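January, 14:20

Grurholm, sponge and rack task. Retrained on the cleaned set. Of 421 handheld demos, 154 had tracking dropouts longer than the cutoff and went out, most of them from before we changed the cable routing. Same training settings as the last run, same seed.

Held-out action error is lower than with the full set, mainly in the last part of the approach. The grasp itself didn't change much. I can't separate the effect of dropping bad tracks from the effect of less data until I run a random subset of the same size. Queued that as run 234.

Hakim's time alignment script still shifts the left gripper by 2 samples. Patched locally, not pushed. 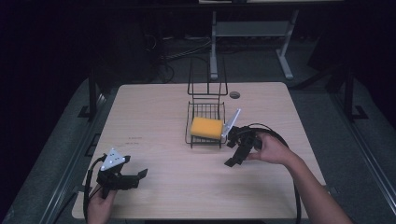

Nabila Krishnan

Sponge flat in the basket, long side left to right, right gripper coming in from the side. Keep this start pose for the next batch and vary the rack position only. Left gripper stays in the recording even when it does nothing, or the two-arm loader fails.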